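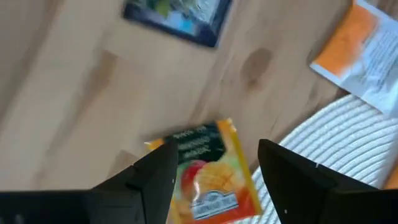 Snack Packets at the Shared Table: Legibility, Layout and Tidying
Project Report, Unit 3020
Tawhiri Design Studio

1. Background

The Tawhiri studio keeps a shared table where students and staff take breaks during the day. Snacks are supplied in single-serve packets and are meant to be set out at the round white placemat, then returned to storage once the break is over. By mid-afternoon the packets have usually drifted across the wood, and flavours are hard to tell apart at a glance. The project asked which features of a packet help a person choose and put away a snack quickly, and whether a simple change to the table would reduce the mess.

The work was completed in October as part of the Gremora shared-spaces theme. Our budget was $100, most of which was spent on snacks.

2. Materials

The existing light wooden table was retained. The round woven placemat marked the serving area, and a long wooden box behind the plants held assorted packaged items, including a white box labelled TAZO. Snack packets were chosen for variety in colour and artwork. One square packet has a bright yellow border, a dark panel of lettering and pictures of fruit; others are darker, and one has a thick navy border.

3. Method

Two layouts were compared. In the first, packets were placed wherever there was room, including close to the table edge. In the second, packets were laid flat beside the placemat, printed side up, with a clear space between each one. Participants were asked to find a named flavour and then to clear the table at the end of the break.

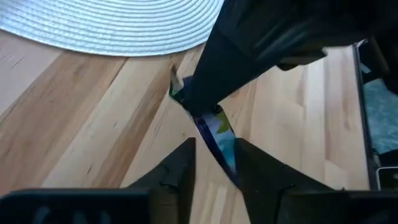
Packets that fell during clearing were picked up and returned to the table before the next trial. Any packet that was bent or creased stayed in use, as this reflects ordinary conditions in the studio. Comments were entered in the Cellis notebook under job number 1591.

4. Findings

Border colour was mentioned more often than brand or flavour name. Participants looked first for a yellow or blue edge and read the lettering only when two packets seemed alike. Dark, glossy packaging caused the most hesitation, particularly when the surface was crinkled and reflected the overhead light. Food taken out of its packet was also left directly on the wood on several occasions.
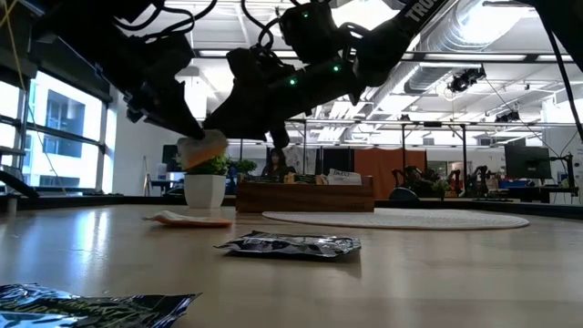 One participant objected that the second layout looked too formal for a tea break, and said she would sooner have a shallow bowl that could be carried away in one trip. Others preferred the spaced layout but wanted a clearer place for opened packets.

Clearing was easier to follow when the placemat was treated as a boundary. Participants understood without instruction that items near it were still being offered. The potted plants were left in position throughout.
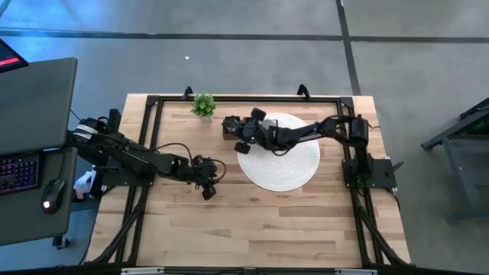

5. Recommendations

Keep the placemat on the table and set unopened packets beside it, printed side up.

Provide a small dish for opened packets and loose food.

Store dark packets apart from one another in the box so that similar designs are not confused.

Trial the shallow bowl next term, using the Plutel feedback form already in place at the studio.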